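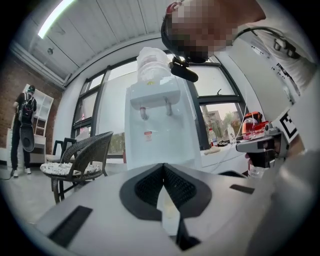 According to Griet Maes, the kettle was what people missed least. She had expected grumbling when the old kitchenette went and a water dispenser took over its duties, and for a week she kept a spare kettle hidden in her desk drawer, ready to bring out at the first complaint. It is still in the drawer.

31 December 2021
By Davina Geddes

I had come to talk to Griet about the shared workroom at Visser, and I had a list of sensible questions about desks and heating, but we got on to water almost straight away and never really got off it again (my fault as much as hers, I should say, as I am a great drinker of hot water with nothing in it, a habit I picked up from my grandmother).

"You put a dispenser against a wall and people treat it like a wall," she told me. "They fill up and they go. Put it out in the room, where you can walk up from either side, and they stand about and talk. I know far more about Teun's allotment than I ever wanted to!"

The one they have is a plain white thing with the bottle upside down on top and two taps at the front, red on the left one for hot. It stands out in the room with the big black-framed windows behind it, and on a bright day the light comes in all round it, with the trees outside to look at while your cup fills. Griet says she chose the spot in five minutes. Jasper Verbeke, who was at the next table and had plainly been listening the whole time, said it was more like three weeks, and that he had helped push it to every corner of the room first.

"Jasper remembers things his own way," said Griet.

The bottles are the one real chore. They come from Flarkoseo, 80 at a time for the whole building, and somebody has to lift a full one and tip it over without soaking the floor. I asked how that was done, having once made a very poor job of it myself in my sister's office, and was given a proper lesson. Wipe the neck. Peel the cap label but leave the cap. Bend your knees, get one hand under the base, and once you have started to turn it, keep going.

"It's the stopping halfway that floods you," Jasper said. "Be bold with it."

They went through 462 bottles last year, which Griet knows because she has to sign for them, and she keeps the slips in an old biscuit tin along with the spare keys. Her brother Kobe thinks they should have the thing plumbed in and be done with the bottles altogether. She has looked into it. The quote was 800 euros before anyone had lifted a floorboard, and she would sooner spend that on blinds, as the afternoon sun in summer is fierce on that side.

And the white boarded ceiling, I asked, was that her doing too? It was there when they moved in, she said, and she was all for painting it until she had lived under it for a month. Now she is fond of it. She would like softer lights, though, and has been saying so since the spring.

By then my cup was empty, so we walked over and filled it again, and she told me about the allotment.

Related
Blinds or curtains for a sunny workroom?
Kobe Maes on mending office chairs
A morning at the Sastix canteen
Readers write: the best mug you ever lost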